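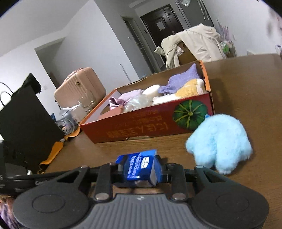
*Small blue box, brown table, light-blue plush.*

Mikkel Vestergaard wrote most of his walking guide to Oston on the bus. "Line 8, back seat," he says. "You see into yards." The book, from Hestau, is out this month. 346 pages. Too heavy for a coat pocket, he admits, and he fought for every one of them.

Yi-chun Ko drew the maps. She'd never been to Oston before March. "I got lost on the first map. So I drew it agian." There are 18 in the finished book, all by hand, north not always at the top. Deliberate? "Mostly."

They fell out once, over the Lai stairs. He wanted them in, she said the climb was dull and the view was a parking lot. They're in. Half a page.

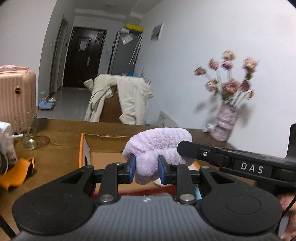
*A bundle of lavender cloth over an open box.*

Favorite chapter? Vestergaard picks the canal, the stretch behind the old Trokimell works, where he spent a whole afternoon talking to a man about eels. "None of the eels made it in. My editor has no heart."

Ko likes the bakeries. Cut from 30 down to a list she still argues with. "Ask me which one he left out."

I asked. She told me, then said not to print it.

A second book? He wants the islands. She wants to be paid for the first one, and a decent pair of boots. They're talking to Hestau again next week, seperately.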